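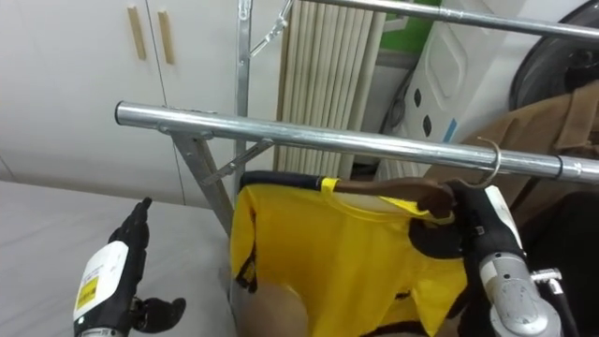

Yellow garment on a wooden hanger, chrome rack

Print this message | E-mail this message

Re: Lemon bars that won't set
22 April 2025

Razia Sandhu wrote:
> Made the Saturine bars again. 2 hours in the fridge
> and they still pour. Is it the lemons or is it me?

It's you, dear, but only a little. The recipe card has been wrong since January — it says 2 eggs for the big pan and it means 5. I made it as printed and served it in mugs. Bake until the middle barely wobbles, then leave it alone overnight.

Gilani

Contact the list owner | © Greltska Baking List | Back to top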